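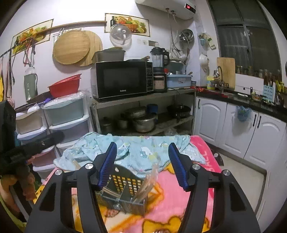 Nunholm adds 40 shades to its stamping polish range

ZOLSTEAD – Nail polish maker Nunholm will add 40 shades to its stamping polish range in August, bringing the full line to 67 colors. The company is also releasing a new set of stamping plates under the name Omen.

Stamping polish is thicker and more heavily pigmented than regular polish, so that a thin layer picked up from an engraved plate still shows over a dark base. The new shades include 12 metallics, a group of muted greens and browns, and a white that replaces the current one.

"The old white was the color people wrote to us about most," said Lesia Lytvynenko, head of product at Nunholm. "It went gray over navy and black. We changed the formula and tested it over every base we sell."

We use cookies to improve your experience on this site. By continuing to browse, you accept our cookie policy. Accept | Manage settings

The Omen plates carry moons, moths, bare branches and full-nail star patterns. The images are sized to fit both short and long nails – a change from earlier Nunholm plates, which were cut for longer nails only. A clear stamper and two scrapers come with the set.

A first run of 1,000 sets will be sold through the Nunholm online store and at the company's shop on Mathew Street in Zolstead. Single bottles of the new shades will go on sale at the same time. Stores that already carry the range can order from their usual sales contact.

Samples for nail artists and bloggers are available on request from the Nunholm press office.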